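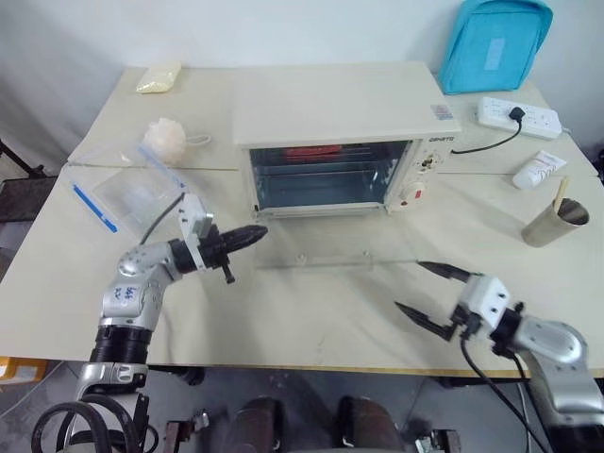
Section 2. Circuit Mapping and Load Naming

Circuit mapping tells the Jaltow energy monitor which breaker feeds which outlets, so that readings appear under a room name and not a channel number. Complete it after the current sensors are installed and the base unit shows a steady green light. For each circuit you will need one test load: a plug-in appliance that draws a large, known amount of power and can be switched on and off by hand. Heating appliances work best. A small countertop toaster oven such as the white one shown, with its cord run to a power strip at the back of the table, is suitable for kitchen and dining circuits, but the strip must be treated as part of the load (see 2.3). Phone chargers, LED lamps and televisions draw too little power for the monitor to tell them apart from background use.

2.1 Before you start

The base unit must be running firmware 163 or later. To check, press and hold the Menu button until the display changes, then scroll to System. If the number is lower, update the unit first. Maps made on earlier firmware are erased during the update and cannot be restored.

Have the following ready:

The panel schedule (the paper or printed list inside the breaker panel door), even if it is incomplete
One test load, with its rated wattage noted from the rating plate
The Jendard app, signed in and connected to the base unit
A pencil

CAUTION: Do not remove the breaker panel cover for any step in this section. All work inside the panel is described in Section 1 and must be done by a licensed electrician.

CAUTION: Switching off a breaker cuts power to everything on that circuit. Save open work on computers, and make sure that no medical equipment, sump pump or alarm panel depends on the circuit you are about to switch.

2.2 Mapping a circuit

1. In the Jendard app, open Circuits and tap New Map. The app lists every channel that has a sensor attached.

2. Turn off large appliances that cycle by themselves, including space heaters, window air conditioners and dehumidifiers. Refrigerators and freezers may stay on.

3. Plug the test load into the first outlet. Leave it switched off.

4. Tap Listen. The app records background use and shows a gray bar for each channel. Wait until all bars stop moving.

5. Switch the test load on. If it has a thermostat, set it high enough that the heating element stays on for the whole test.

6. Wait for one channel to turn blue. The app shows the measured wattage beside it.

7. Compare the measured wattage with the rating plate. A small difference is normal, as supply voltage varies during the day.

8. Switch the test load off. The blue channel returns to gray.

9. Tap Assign and choose a room name, or type your own. Names can be up to 2 lines long on the base unit display. Longer names are cut short there but are shown in full in the app.

10. Write the channel number next to the matching breaker on the panel schedule.

11. Let the test load cool before moving it. Repeat steps 3 through 10 at the next outlet.

NOTE: Two outlets in one room often belong to different circuits, and kitchens nearly always have more than one. Test every outlet in the kitchen, bathroom, laundry area and garage. In bedrooms and hallways, one outlet per wall is normally enough.

NOTE: If two channels turn blue together, the load is running on a 240-volt circuit or the sensors are too close to each other. For a 240-volt circuit, tap Link to combine the channels under a single name. If the load plugs into an ordinary 120-volt outlet, do not link the channels. Have the sensor positions checked as described in Section 1.

2.3 Power strips and extension cords

Plug the test load directly into the wall outlet where you can. Many power strips are not meant for heating appliances, and a strip that is already carrying other devices may overheat or trip. Follow the instructions supplied with the appliance and with the strip. If they disagree, follow the stricter of the two.

If the outlet is behind furniture and a permanently placed strip is the only access, use a smaller test load that is within the rating of the strip, and unplug everything else from it first. Other devices on the strip will be counted as part of the test load and will make the wattage check in step 7 unreliable.

Do not map circuits through an extension cord led from another room. This is the most common cause of a room name being assigned to the wrong breaker.

2.4 Naming loads

Once the circuits are mapped, individual appliances can be saved as named loads. The monitor then tries to recognize them when they switch on. Recognition is reliable for appliances that draw a constant wattage and less so for motors and variable-speed equipment.

1. Open the circuit in the app and tap Add Load.

2. Run the appliance through one full cycle — for a dishwasher, this means the complete program including drying.

3. When the cycle ends, tap Save and enter a name.

Two appliances with nearly the same wattage on the same circuit cannot be told apart. Save only one of them, or save both under a shared name such as Counter Appliances.

2.5 Exporting the map

The finished map can be exported as a Driltotix file for use with third-party dashboards, or as plain text for printing. Open Circuits, tap the menu in the upper corner and select Export. Keep a printed copy inside the panel door with the old schedule.

If you have the Ross wall display, it loads the new map at its next restart. To load it at once, hold the side button until the screen goes dark, then release.

2.6 Messages during mapping

No change detected. The test load is too small, is not switched on, or is on a circuit without a sensor. Try a larger load before checking the sensors.

Background unstable. Another appliance is cycling. Repeat from step 2.

Reversed reading. The sensor is facing the wrong way on its conductor. The channel can be corrected in the app under Channel Settings, Invert. The sensor does not have to be moved.

Error 448. The base unit lost contact with the app while listening. Move the phone closer to the unit, or connect both to the same wireless network, and tap Listen again. Circuits that were already assigned are kept.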